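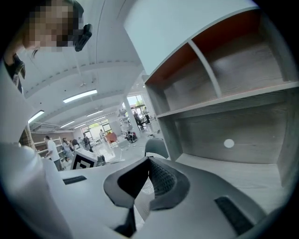 dark hair, dark top

silverbirch_6
Ordered the Bavell chain in January, clasp gone already. Worth resoldering? Paid 146 for it

makokha_c
Not worth it. Jeweller here wanted 100 just to look at mine

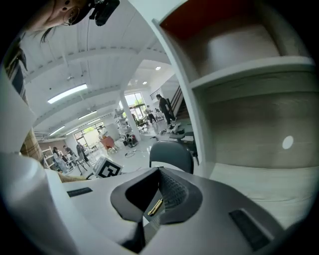
Photo: Teresa Marciniak

tmarc
Disagree – get a new clasp, dont resolder. Fluketti sell sterling ones, six bucks

silverbirch_6
Is theirs real sterling tho? Grey colour on mine looks plated

makokha_c
Check for the 925 stamp. Still say send it back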